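**Forum > Home & Furniture > Beds and Mattresses**

# bed squeaks every time anybody rolls over, losing my mind

**creekbed2814** wrote:

ok so. Bought a Tresik double last May, secondhand, from a guy over in Stiseton. Paid $100 for it and felt very smart. No mattress, just the frame and slats. Put our old Wavance mattress on it.

Fine all summer. Then right when the heat came on it started. Not a big creak, more like a chirp? Every time either of us turns over. Wife is a light sleeper and I'm a guy who flips like a pancake so you can guess how this is going. She's been on the couch since 1/9/21 and I would like her back.

Stuff I tried already:

- tightened every bolt I could get at
- pulled it off the wall
- folded a towel under one leg, did nothing
- WD-40 on the corner brackets (smelled for days, still chirps)

It's loudest on my side, sort of hip level. If I push on the side rail with my hand, nothing. Has to be weight on the mattress. With the mattress off and me kneeling on the slats I got it to do it once and then not again.

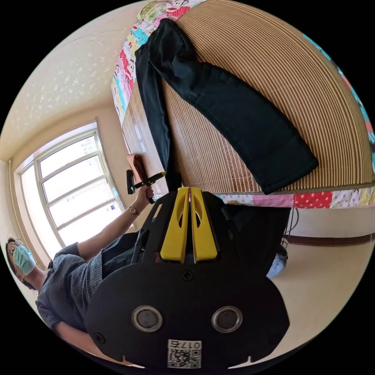

*the bed. my side is the loud side*

Anyway. Do I keep messing with it or just buy a new one? Don't really have new bed money this month. Anything I can do tonight would be great, I have to be up early.

---

**mapleknob** wrote:

Slats. It's always the slats. Wood dried out when you turned the heat on, shrunk a hair, now they're moving in the holders. Same thing happens to my kitchen chairs every winter.

Old socks. Cut them up, slide a piece over the end of each slat, put the slat back. Done in one evening.

---

**tinroof_dana** wrote:

Seconding socks, did this on my kids bunk and it was quiet for years. Use thick ones, the thin dress socks just wear through.

But also take the WD-40 off! It's not a lubricant for wood, it'll pick up dust and get gummy. Wipe the brackets down with a rag and a bit of dish soap, dry them good, then rub candle wax where the metal touches the wood. Plain white candle. Not a scented one unless you want to sleep in a pumpkin spice bracket.

---

**Grumbler_Ed** wrote:

Not the slats. He said tightened every bolt he could GET AT. Those Tresik beds have a center rail and the bolt for it is up underneath, you can't reach it unless the mattress is off and you lay on the floor. Had one. It's a 10 mm head and mine was finger loose.

Socks are a bandaid

---

**mapleknob** wrote:

> Socks are a bandaid

so is a bandaid and those work fine. He wants to sleep tonight Ed

---

**Grumbler_Ed** wrote:

He'll be back in two weeks asking again. Fix the thing.

---

**creekbed2814** wrote:

Hah ok. I did not know about a center bolt. Will look after dinner. Which way is up underneath, like toward the foot end?

---

**Grumbler_Ed** wrote:

Both ends. Head end is the one that comes loose because that's where people flop down and sit up to read. Lay on your back with a flashlight. Don't crank it till it screams, the insert in the wood will spin and then you've got a real problem. Snug, then a quarter turn.

---

**Harish Uniyal** wrote:

Before anybody buys or cuts anything, find the noise. I repaired furniture for a living for a good while and most people fix the wrong joint first.

Mattress off. One person lies flat across the slats where they normally sleep, the other goes slowly around with a hand on each joint. You will feel a squeak in your fingers before you can place it with your ears. Sound travels all over a bed frame, so the place it seems to come from is often wrong.

If it's a dry wood joint, wax. If it's metal on metal, a nylon washer. If it's slats in plastic holders, felt is better than socks but socks are ok. If you feel nothing anywhere, put the mattress on the floor and roll around on it. Could be the mattress.

---

**tinroof_dana** wrote:

ooh good point on the mattress. How old is the Wavance?

---

**creekbed2814** wrote:

uhh. older than the dog. And the dog has gray on her face now

---

**tinroof_dana** wrote:

oh no

---

**lowlight_pete** wrote:

Throw the whole thing out. Used bed frames are a gamble, I don't get why people do this. You can get a metal platform one for nothing these days, no slats, no squeak, comes in a box.

---

**Grumbler_Ed** wrote:

Metal platform beds squeak worse than anything on earth. Each one of those little cross wires is a cricket. My sister had one and I could hear it from the driveway.

---

**lowlight_pete** wrote:

Cheap ones maybe. Mine's been silent.

---

**mapleknob** wrote:

Do you live alone pete

---

**lowlight_pete** wrote:

not relevant

---

**saltbox_jo** wrote:

Hi, long time reader. We had this EXACT thing and it was the floor. Old house, boards under the bed, one of them had let go of its nail. Every time my husband moved, the leg pushed the board down and it chirped. We took that bed apart twice before I stepped on the spot in my socks while vacuuming and there it was!

Easy to check, just slide the bed over a foot and see if the noise comes with it. Talc powder down in the crack fixed ours (messy, vacuum after). Later on my brother put a proper screw in.

---

**creekbed2814** wrote:

moved it off the wall already and it still did it, so probly not floor? but I only moved it a few inches. Will try a real move.

Ok list for tonight: center bolt, Harish test, floor, then socks. Wife has agreed to be the one who walks around with the hands since I'm the heavy one. Her words.

---

**Harish Uniyal** wrote:

Good order. Do one thing, test, then the next. If you do all four at once you'll never know which it was, and you'll want to know next winter.

---

**wooliebully** wrote:

Nobody's asked about the slat spacing. If the gaps are too wide the mattress sags between them and the cover rubs. Makes kind of a dry squeak, not wood sounding. A sheet of pegboard on top of the slats kills it, lets air through too. Cheap.

---

**Grumbler_Ed** wrote:

pegboard snaps. Use ply if you're going to do that

---

**wooliebully** wrote:

It's laying flat on slats Ed, what's going to snap it

---

**Grumbler_Ed** wrote:

A guy who flips like a pancake

---

**creekbed2814** wrote:

UPDATE. Sorry this is long, typing on phone.

Center bolt: Ed was right, head end was loose. Not finger loose but close. Snugged it. Got on the bed. Still chirps. Maybe a little less, wife says no less at all.

Floor: slid the whole thing over a good two feet. Chirp came with us.

Hand test: ok this was kind of great. I laid there like a dead fish and she went around. Felt nothing at the corners, nothing at the center. Then she puts her hand on the side rail, my side, and goes "oh that's gross, it's buzzing." There's a long ledge screwed along the inside of the rail that the slat holders sit on. One screw in the middle of it turns and turns and never bites. Stripped. So the ledge lifts off the rail when I'm on it and rubs.

Never would have seen it, the slat holder sits right over the top.

How do I fix a stripped hole without a whole project? It's late and Nautiyal Hardware is closed till morning.

---

**mapleknob** wrote:

So it's slat ADJACENT. I'm taking half a point.

Toothpicks and wood glue. Pack the hole, snap them off flush, screw back in.

---

**Harish Uniyal** wrote:

Toothpicks will do, and the glue matters more than the toothpicks. Let it sit overnight before you put the screw in, and don't sleep on it in between. If you have a slightly longer screw of the same thickness use that too, but hold it up against the rail first and be sure it won't come out the other side.

Wax along the ledge where it was rubbing. Then check its neighbors. When one strips, the ones on either side have been doing its job.

---

**Grumbler_Ed** wrote:

Good find. Tell your wife good find.

---

**lowlight_pete** wrote:

or for $60 you could have had a metal one

---

**tinroof_dana** wrote:

pete please

---

**creekbed2814** wrote:

Glue is in. Used bamboo skewers, we were out of toothpicks. Mattress is on the living room floor for tonight and the dog thinks it's for her.

Side note, rolled around on the mattress down here like Harish said. There IS a noise. Different one, lower. More of a groan. Might be the mattress, might be me.

Will start another thread for that lol

---

**saltbox_jo** wrote:

Did the screw hold? We've got the same kind of ledge on the guest bed and now I'm hearing things

---

**creekbed2814** wrote:

two nights so far, no chirp. One of the neighbor screws was loose too so did the same on that one. She's still on the couch tho, says she sleeps better out there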